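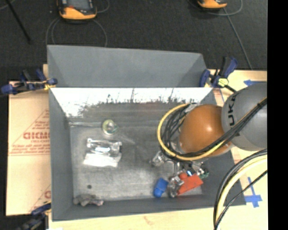

*Gray metal tabletop bin with sloping sides, holding small packaged goods.*

# Metal Tabletop Bin, Sloped Wall – Clakia Supply Catalog

The Clakia sloped-wall bin is a large, open-topped container intended for packing tables, stock counters and sorting benches. It is supplied by the Trerkville office to schools, clinics, repair shops and mail rooms that handle small goods in mixed packaging. Rolls, pouches, labeled packets and loose spare parts may be stored together without dividers.

## Construction

The bin is rectangular and made of gray metal. The walls slope, so that small items settle toward the floor of the bin and remain within reach of a person standing at the table. The inside is left unpainted. Buyers should expect the metal to reflect overhead lighting, particularly along the upper part of the walls, and to take on scuffs and faint streaks in regular use. Such marks are normal surface wear and are not covered by the warranty.

A matching bin may be ordered without the reference label. Customers replacing an older bin are asked to quote the model number stamped on their original invoice.

## Specifications

| Item | Detail |
|---|---|
| Catalog number | 147 |
| Material | Metal, uncoated interior |
| Color | Gray |
| Maximum load | 30 pounds, evenly spread |
| Empty weight | 19 pounds |
| Lid | Not included |
| Minimum order | One |

## Placement

The bin should rest on a flat, level tabletop that is larger than its base on all sides. Wooden tops are suitable, although a felt sheet is recommended where the finish of the table is to be preserved. The bin should not be slid across a table when loaded. Two persons should lift it – one at each end – whenever it holds more than 10 pounds.

The product is approved for indoor use only. It may be used in carpeted rooms, provided that the table itself stands firmly.

## Suitable Contents

- Rolls of tape and similar round goods, laid flat
- Sealed plastic packages with printed or paper labels
- Small boxed parts
- Folded cloths and envelopes

Liquids in open containers, food without wrapping, and items with exposed blades should be kept elsewhere. Clear packaging can be hard to read against bright metal. Departments that store many clear packages may request the Rudside liner, a dark mat that lies on the floor of the bin and is sold separately.

## Care

Wipe the interior with a soft cloth and mild soap, then dry it fully. Steel wool and scouring powder will dull the surface and should not be used. Adhesive left by tape or labels can be removed with warm water and a plastic scraper. Bins that have been dented along the rim should be withdrawn from service and reported to the supply office.

## Ordering and Returns

Orders received by noon on Thursday are included in the following week's delivery. Unused bins may be returned within 30 days in their original wrapping. Return freight is paid by the customer, except where the bin arrived damaged.

Questions about stock and delivery should be addressed to Consuelo Huaranga, Trerkville Supply Office. Requests for liners and bulk pricing are handled by Obaidul Samarakoon.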